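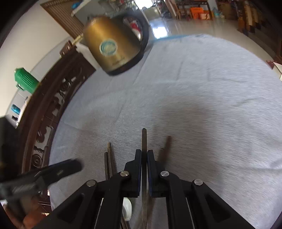
Pale grey brushed surface, with soft creases running across it.

Casberg brushed table cover, round, 60 inch
Reviewed by Jade Mottram, Monday, July 11, 2022

I bought this to replace a wipe-clean cover that had gone sticky and started to crack at the fold lines. Our table is round and gets used for every meal, so I wanted something softer that could go in the machine. The Casberg cost £28 with delivery and came from Ciltura, who sent it in a flat packet inside a card sleeve.

The first thing to say is that it arrives very creased. The label says to iron it on low from the back. I did this once and most of the lines went, but the ones down the middle had been pressed in hard and were still faintly there a few weeks later. They don't bother me at mealtimes. If you want a perfectly flat cloth for visitors you will need to iron it each time.

The colour is listed as "mist". On our table it looks more grey in some lights and more blue in others. The surface has a slight fuzz to it, a bit like a brushed cotton sheet, and it is pleasant to rest your arms on.
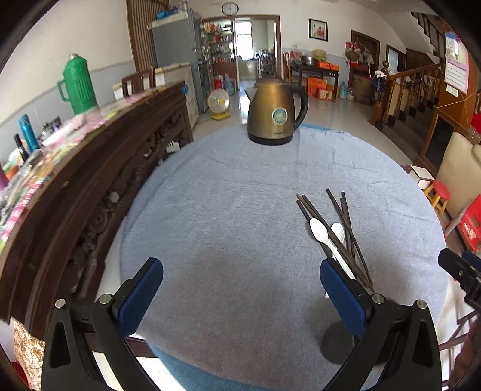 It is quieter than the old cover as well. Spoons and chopsticks go down without the clatter, and chopsticks in particular stay where you leave them. On the wipe-clean one they used to roll off whenever someone leaned on the table. Bowls don't slide about either, though you do have to lift them and not push them, or the cloth comes along too.

Now the drawbacks. The fuzz picks up crumbs and holds on to them. Rice is the worst if it is left to dry. I shake the cover out at the back door after dinner and go over it with a clothes brush every few days. Soy sauce has to be dabbed straight away. I left one spot overnight and it needed two washes to shift. Tea came out in the first wash at 30 degrees.

It is not heat resistant and the label is clear on that point. Put a mat down for pans. Our kettle lives on the table a good deal of the time and the cover has been fine under its base.

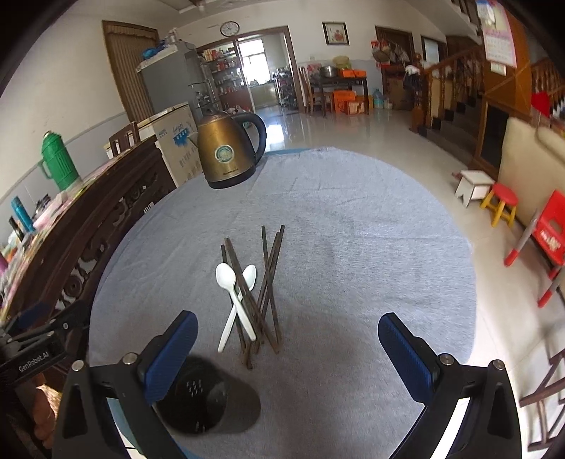
Chopsticks and two white plastic spoons on the cover, with the kettle further back.

Fit is good on our table. Measure yours before ordering, including how much you want to hang down, as the size given is edge to edge across the whole cloth. Cyril Haslam at Ciltura answered my email on this the next day and told me a larger size is due in August at £37.

I also looked at the Zidero one, which is cheaper but thinner, and the Bellamy, which has a fringe I didn't care for.

Good points: soft, quiet, washes well, stays put.
Bad points: creases out of the packet, holds crumbs, needs a quick hand with sauce.

I would buy it again, and will probably get a second so there is one to use while the other is in the wash.

Contact us | © 2022 All rights reserved | Back to top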